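4. Hemming denim on the Skerimham 302

Read section 3 first if the machine is new. Threading is covered there, not repeating it.

1. Power off. Fit the jeans needle, flat side to the back. Tighten the screw.
2. Wind bobbin. Polyester thread, same as the top.
3. Set stitch length dial to 2 for the test run. Go longer if the stitches bunch up.
4. Press the fold. Steam, let it cool before you move it.

Lay out on a pale, flat surface. Easier to see the fold line.
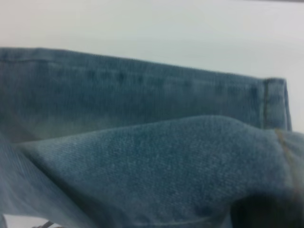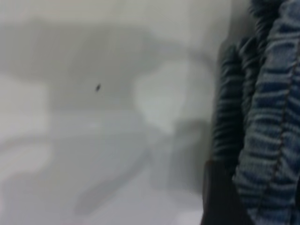 Step 4, work surface. Light-wash denim in the first picture.

5. Foot down, then sew. Slow over the side seams. Hand wheel if it it sticks.
6. Backstitch at the end, trim tails.

CAUTION: never pull fabric from behind. Bends the needle.

NOTE: test on a scrap first, same number of layers. Skipped stitches = wrong needle or top tension too tight. Loosen half a turn, try agian.

Oil the hook after every 200 hems. Belt check at 1000, ask Stella Tanui at the Ivard counter, closed Monday.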